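Oficina de Organização Doméstica — Apontamentos da sessão 3
Tema: a zona de chegada (chaves, moedas, óculos e tudo o que trazemos nos bolsos)
Formadora: Dima Shboul
Curso livre Prelero, módulo "Objetos pequenos"

Estes apontamentos acompanham a sessão 3 e servem também a quem faltou. Tragam-nos impressos na próxima aula, com as margens rabiscadas, por favor! O exercício final precisa deles.
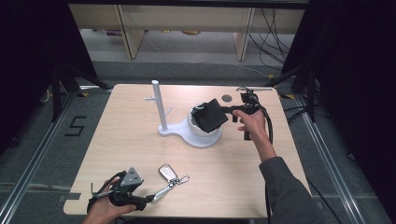
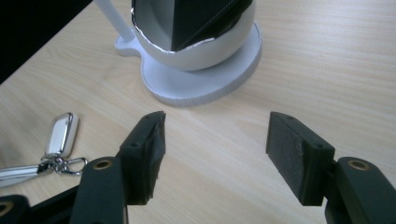 Vamos então à zona de chegada, que é o meu assunto preferido de todo o módulo (já devem ter reparado). Chamo zona de chegada ao primeiro palmo de superfície livre onde as mãos pousam o que trazem quando entramos em casa. Toda a gente tem uma, mesmo quem jura que não tem: pode ser o canto da bancada da cozinha, o braço do sofá, o tampo da máquina de lavar. O que queremos nesta sessão é escolher esse lugar de propósito e dar-lhe uma peça que receba as coisas. Um suporte branco como o que está sobre a mesa, com a haste vertical, dois pinos curtos a meia altura, um para cada lado, e a taça arredondada assente na base, junta as duas famílias de recipiente de que vamos falar: os que penduram e os que acolhem. E o porta-chaves prateado, com a argola, a corrente e o clipe metálico, é um belo caso de estudo, porque pode ir para qualquer um dos dois.

1. Pendurar ou pousar?

Pendurar dá visibilidade. Um molho de chaves num pino vê-se do outro lado do corredor, e a ausência dele também se vê. Pousar numa taça dá rapidez: larga-se e já está, de mãos cheias, com o saco das compras a escorregar do ombro e o telefone a tocar.

A regra que uso nas minhas aulas é simples. O que tem argola, pendura-se. O que não tem, pousa-se. Depois vêm as exceções, e são elas que tornam isto divertido! Um chaveiro comprido, com corrente, ocupa muito espaço numa taça e enrola-se nos óculos de sol. Num pino curto pode escorregar, se a argola for grande demais ou se o pino não tiver inclinação. Experimentem sempre com as vossas chaves na mão antes de decidir.

Para quem partilha casa: um pino por pessoa. Dois molhos no mesmo pino significam que o de trás sai sempre com o da frente, e alguém acaba a correr escadas abaixo com as chaves erradas.

2. A forma da taça

Passámos bastante tempo nisto na aula e ainda bem. Uma abertura larga e virada para quem chega convida a mão. Uma boca estreita, por muito bonita que seja, obriga a apontar, e ao fim de uma semana as moedas estão ao lado.

A profundidade conta muito. Numa taça funda, as coisas de baixo desaparecem durante meses (a Dima do passado encontrou lá um bilhete de autocarro de janeiro e um botão que afinal fazia muita falta). Numa taça rasa vê-se tudo, mas transborda mais depressa, e isso até é bom: obriga-nos a esvaziar.

Quanto ao interior, um fundo macio abafa o barulho e poupa os óculos; um fundo liso limpa-se com um pano e pronto. Se têm crianças que trazem areia nos bolsos, escolham o liso sem pensar duas vezes.

3. A base

Falamos pouco de bases e é uma injustiça. Quem puxa as chaves à pressa puxa também o suporte, e uma haste alta precisa de uma base larga que a segure. Reparem na base na segunda fotografia: contorno arredondado, um rebordo fino e levantado a toda a volta, estrias verticais na parede lateral. O rebordo é um pormenor de que gosto imenso. Uma moeda pousada na base tem ali um pequeno travão antes de rolar para a mesa.

Teste da base, para fazer em casa:
Ponham o suporte vazio no sítio definitivo.
Pendurem o molho mais pesado num só lado.
Puxem-no com a mão esquerda, depois com a direita, sem cuidado nenhum.
Se a base levantar, troquem de lado ou ponham peso na taça.

4. Altura e lugar

A zona de chegada deve ficar entre a porta e o sítio onde costumam descalçar-se ou tirar o casaco. Se tiverem de voltar atrás para lá pôr as chaves, não vão pôr. Uma superfície à altura da anca serve quase toda a gente; para crianças, um segundo pino mais abaixo resolve.

Deixem superfície livre à volta. Um tampo de madeira clara é ótimo para isto — qualquer coisa escura que fique esquecida nota-se logo. Tampos muito veiados ou com padrão escondem brincos, parafusos e cartões de memória, e depois é a mão que os procura às apalpadelas.

Evitem o parapeito da janela e o topo do radiador. Evitem também a prateleira onde já vivem o correio e os carregadores, que são tema da sessão 4 e têm feitio próprio.

5. O que fica e o que sai

Fica: chaves de uso diário, óculos, o passe, uma caneta.
Sai: talões, chaves que já não abrem nada, moedas a mais, pilhas de estado desconhecido.

As chaves misteriosas vão para um envelope com a data. Passados 21 dias sem ninguém as procurar, saem da entrada e vão para a caixa das ferramentas. Não as deitem fora já! Quanto às moedas, sugiro um limite de 50 cêntimos na taça; o resto segue para o mealheiro ou para a carteira.

Exercício para a próxima sessão

Escolham a vossa zona de chegada e desenhem-na vista de cima, numa folha, com a porta marcada. Durante uma semana, anotem tudo o que lá aparece e que mão o pousou. Não arrumem nada para ficar bonito na folha, quero ver a confusão verdadeira. Tragam também o vosso molho de chaves habitual, tal como anda no bolso, com os porta-chaves todos.

Na sessão 4 começamos pelos vossos desenhos e passamos depois ao correio. Quem quiser adiantar trabalho pode já separar os cabos que tem na entrada e atá-los um a um com um cordel.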